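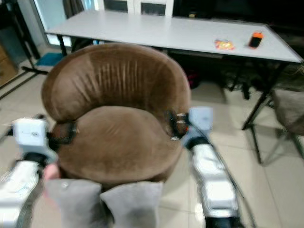

Re: [prurnby-list] Reupholstery co-op, is anyone else in?

Lertchai Sombatkul wrote:
> Hello all. Following on from the chat after the November swap, I think
> we should seriously consider buying fabric together. Trorero will do
> their stain-proof velvet at trade price if we order 100 metres between
> us, and they say it is tested to 1000 washes. With 24 households that
> is hardly anything each. I'd also like us to stop sending chairs to
> the tip when a new cover would give them another 14 years. Who's in?

Lertchai, thanks for writing this up. I'm going to be the awkward one again.

I agree with you about the tip. I've seen what goes in there and it makes me cross. Where I get stuck is the rest of it, so I'll go through it more or less in your order.

"Tested to 1000 washes." Tested how? I have never in my life put the cover of a fixed-seat chair through the wash once, let alone a thousand times. What wears out a chair is people sitting on it, and there is a proper rub test for that with a number at the end. I asked Trorero for the number. I got a very friendly reply with a leaflet attached and no number in it. I asked again and got the same leaflet. Maybe it's a wonderful cloth, but I'd want to see that figure before I put money down.

Then "stain-proof". They all say that. My sister had a settee done in something from Wurnex that was meant to shrug off anything, and it did shrug off water, beautifully. Gravy was another matter. If it's a coating then it wears away where you sit, and then you have a chair with a proof bit round the outside and an ordinary bit in the middle. If it isn't a coating, I'd like them to say what it is.

Velvet is also a funny choice for people who are learning. It has a nap, so every piece has to be cut running the same way or the back looks a different colour from the seat. That means more waste, and you can't turn the pattern round to squeeze a bit more out of the roll. It creeps when you sew it as well. Anyone who's done a curved back with pleats knows what I mean. I spent most of a week on one and unpicked it twice.
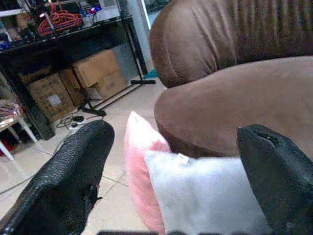
And people forget the small stuff. Once you've got the roll in the house you start doing cushions to match, then a footstool, then you're short for the chair you bought it for. I did this with the green cord and I still have a chair with one arm in a different green. So when you say it's hardly anything each, have you measured anybody's chairs? A small tub chair and a wing chair don't want the same amount of cloth, and splitting it evenly means half of us have a useless bit left over and the other half are begging on this list for a yard.

Where does the 14 years come from? I'm asking because I've seen the same figure on the Khunthong website, where it's about their own foam, and the small print says it depends on use. A new cover over tired foam and slack webbing will look lovely until somebody sits in it. If the inside has gone, the cover is the last thing to spend on. I'd much sooner see us club together for webbing and a decent stretcher, which we could pass round – mine is a bit of old broom handle with a slot in it and I'm fond of it, but it isn't up to much.

What would change my mind:

A sample big enough to sit on, not one of those little squares. I'd staple it over my desk chair and use it through the winter.

The rub test figure, in writing, from Trorero.

Everybody's measurements before the order goes in, with the nap allowed for.

Something on paper about who pays if the roll turns up faulty. The trade terms I was sent say no returns once it's cut, and I can't see how we find a flaw in the middle without cutting it.

If all that comes back fine I'll take enough for the bedroom chair and say sorry in public. Until then please put me down as a no for the fabric and a yes for the webbing.

Also, whoever borrowed my long needles at the last swap, I need them back. The curved one too.

Maureen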